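Lecture Notes: Grasp Control and Knowing What the Wrist Can See
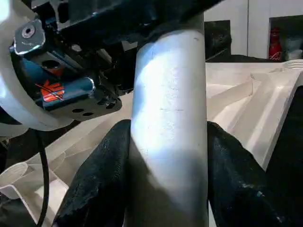

Handout 6, page 1 of 4

Timothée Coste
16 February 2026
Print this page | E-mail this page

These notes cover the part of the course between motion planning and the first graded lab. Read them before you log in to the Darnmont cell. The lab software is called Betum, and the commands used here are the same ones you will find in the lab sheet.

1. What a wrist camera gives you

A camera mounted at the wrist moves with the hand. That makes it good for the last short stretch of a grasp, when a fixed camera may have its view blocked by the arm. It also means that a large share of every image is the robot itself. With a pale gray tube held between the two black fingers, the hand hardware takes up the upper left and both lower sides, and the tube covers the middle. What is left for looking at the surroundings is mostly a strip on the right.

You need to tell the software which pixels belong to the robot. In Betum this is the self mask. There are two ways to build it:

Static mask. Drawn once by hand for parts that never move relative to the camera, such as the wrist housing and brackets.

Projected mask. Computed from the finger joint positions and the CAD model at every control step.

Use both. Cables are the usual problem. A hanging cable does not follow the CAD model and shifts a little whenever the wrist turns, so draw the static mask wider on that side. Ten extra pixels cost you very little there.

2. Segmenting a pale object on a pale background

Most first attempts at segmentation use a brightness threshold. It works on a dark table. It works badly with a gray tube in front of white molded plastic, where the bright highlight along the tube is close in value to the plastic behind it, and the shaded band lower down is much darker than the rest. A single threshold will cut the tube into pieces.

Better options, in the order you should try them:

a) Fit two long edges. A cylinder seen from the side has two nearly straight outlines. Find them with a line fit and fill between them. Scratches and specks on the surface are short and drop out if you set a minimum length.

b) Use the fingers. Once the hand has closed, the object must lie between the two pads. Search only there and extend along the axis.

c) Use the learned segmenter, with the self mask applied first. Without the mask it tends to join the black fingers to any dark opening in the background.

Note that the edge fit gives you the axis and the apparent width. It does not give you the length when both ends of the tube are out of view. Students regularly report a length here, and the number is only the height of the image. If your code returns a length, it should also return a flag that says whether each end was found.

3. Closing the fingers

The gripper node, Gilbert, accepts a target width and a force limit. It runs its own loop at 200 Hz. Your code sends a command and reads back status. Do not try to close the force loop from your own script — the delay is too long and the fingers will chatter.

The steps in the lab are:

Move to the pre-grasp pose and wait for the arm to report that it has settled.
Send the close command with the low force limit.
Wait for contact on both pads. If only one reports contact, stop and correct the wrist position.
Raise the force limit in two steps.
Hold, and record the finger width.

The third step matters most for round objects. If one pad touches early, it pushes the tube sideways before the other arrives. When the tube is fixed at one end, that sideways push goes straight into the mount.

4. Checking the grasp

Finger width alone is a weak test. A width close to the known diameter tells you that something of that size is between the pads. It says nothing about tilt. Combine it with the axis from section 2: compare the angle of the fitted axis with the hand's own center line, and reject the grasp if they differ by more than your limit.

Set the limit from data. The shared folder has roughly 3000 labeled grasps recorded with Hivance, our logging tool. Plot the angle error for the good ones and choose the value that keeps 99 percent of them. Then check how many bad grasps still pass, and put both results in your report.

5. Background objects

Train and test with clutter. A red Coca-Cola bottle standing in an opening in the wall is a strong color cue, and a detector will happily lock on to it if color is weighted too heavily. Limit the search region with the known hand pose, and log every detection you throw away so that you can look at it later.

Before the lab

Draw your static mask and save it under your group name.
Run the edge fit on the sample set.
Read pages 2 and 3, which cover the Gilbert status codes.

Comments (2) | Shares (0)
Print this page | E-mail this page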